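Varkis Parts Handling, data card

What's in it

168 episodes of a two-arm setup sorting small auto parts on a mat, recorded in Pulville over one long March. Each episode has joint positions, gripper state, one head camera and a text label. The labels were written by Wiroj Bunnag, whose spelling of "caliper" is consistent within a session and at no other time.

What's not in it

Force readings. We had a sensor. It's in a drawer.

Collection

Both arms were driven by hand from a second pair. Operators were told to work at a natural pace, which gave us 4 natural paces. Filter on operator_id if this bothers you. Episodes under three seconds are people sneezing and have been dropped.

Splits

Train has 119 episodes and the rest are held out. Gears and brake pads turn up in both, so please don't report this as generalizing to new objects. Reviewers will notice.

Typical layout, with a gear in the middle channel of the metal tray and a brake pad out on the mat between the arms:

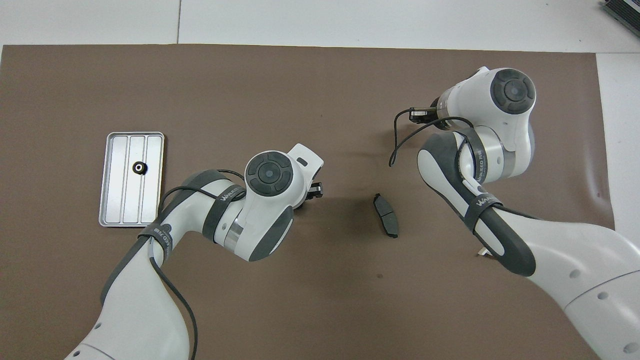 Sarita Awasthi wrote back that the failed grasps should have stayed in train, as her policy had never seen a mistake and made a fresh one every Saturday. They're back as of this version, marked success=0.

Known problems

Gripper state lags the camera by 3 steps in the early sessions. The loader corrects for it if you pass fix_lag, which is off by default for reasons lost to history.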